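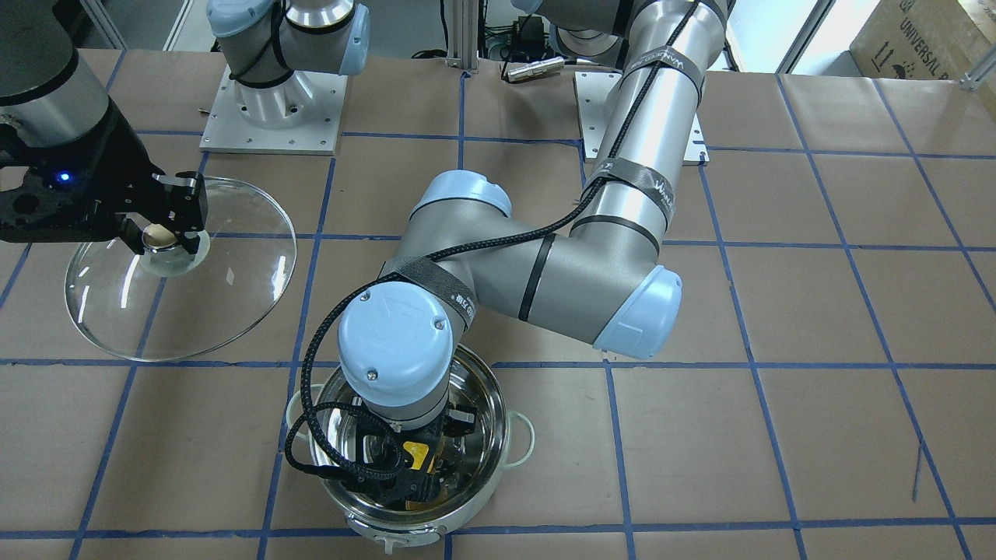

Lid in one gripper, the other reaching into the pot. Two arms for a job you do without looking.

Can a Machine Do It Yet? Kitchen Chores, Checked One by One

By Diane Fortin
1/29/23
12 comments | 3 shares

Readers of this page ask every winter whether it makes sense to hold off on a new dishwasher or a good set of pans until the robots arrive. My answer is to buy the pans. Still, the machines have moved along since I last wrote about them in December, so I went through the ordinary chores again with Iker Goicoechea, who fixes packing equipment for Fendari and has patience for my questions. What follows is where each job stands, with tips for doing it yourself in the meantime.

Lifting a lid and taking something out of a pot

Arms can do this in a lab, on a cleared table. A glass lid is one of the harder things to give a machine. Cameras look straight through it, and the shiny inside of a steel pot throws back reflections of whatever is reaching in. The knob gives the fingers something to hold, and a lid pinched by its knob can still tilt.

By hand: lift the far edge first so the steam goes away from you. Set the lid upside down on a folded towel and it won't roll or drip on the counter. If the knob wobbles, tighten the screw on the underside with a regular screwdriver, a quarter turn at a time. Too tight and you can crack the glass.

If you would like to be ready for a machine, buy lids with a tall knob. Flat recessed grips are hard for two fingers, mechanical or otherwise.

Stirring

Done already, and cheaply. A clip-on stirrer will turn a sauce for an hour. The Vultus my sister owns has three paddles and only one of them reaches the corners of the pot. Use it for polenta and custard. Don't use it for anything with bones or whole potatoes, which jam it.

Loading the dishwasher

Not yet. Putting one plate in one slot is possible. A sink with bowls stacked inside bowls, a fork under the bowls and a dish rag on top is another matter. Iker's view is that the pile is the trouble, and he says the same about the bins at work.

By hand: scrape, don't rinse. Plates face the center. Glass lids go on the top rack, on an angle, so water does not pool around the rim. Loop handles can hold water too, so shake the pots when you take them out.

Wiping counters

Half done. An arm can push a cloth back and forth over a flat surface. Knowing that a spot is jam and needs a second pass is harder, and so is moving the toaster. A damp microfiber cloth folded in four gives you eight clean sides, and that is still the best tool I know for the job.

Floors

Yes, and for years now. Pick up cords and socks first. Empty the bin each run, and cut the hair off the brush roller with a seam ripper - scissors nick the bristles. Wipe the sensors with a dry cloth about once a month.

Folding laundry

Slow. Towels go better than shirts, and fitted sheets I would not ask of anyone. Fold towels straight from the dryer while they are warm and you can skip smoothing them.

Chopping vegetables

A food processor is a machine and it does this very well. Peeling an onion and finding the bad spot on a carrot are still your job. Put the blade in the dish rack by itself, never in a sink of soapy water.

Sorting and packing on the shop floor

Yes, if the parts are all the same. Iker's line moves 800 cartons an hour with nobody touching them. When a carton comes through with a crushed corner, a person walks over. For a small home shop, a Cakodora drawer rack and clear labels will save more time than any arm. Label the front edge, since lids get swapped.

One thing to borrow from the people who build these setups, even if you never own one: mark your work surface. Tape on kraft paper costs very little. I laid out a grid on my garage bench to keep parts in order when taking apart a mixer, one square per step, and put it back together with no screws left over. Painter's tape comes off clean if you lift it within a week or so.

Also strap your cables. A few hook-and-loop straps along a work lamp arm or a drill press will keep the cord from catching. Leave some slack at each joint so it can bend without pulling. Zip ties work, but you have to cut them every time you change something.

What would I pay for today? A floor vacuum, and maybe a stirrer. I would not spend 1000 dollars on anything that promises to tidy up after dinner. I will look at the list again when somebody shows me a machine emptying a full sink.

Next time: getting burned milk off the bottom of a steel pot, with and without baking soda.

Get new tips by email. Enter your address to sign up for our newsletter. You can unsubscribe at any time.

This site uses cookies. By continuing to browse you accept our use of cookies.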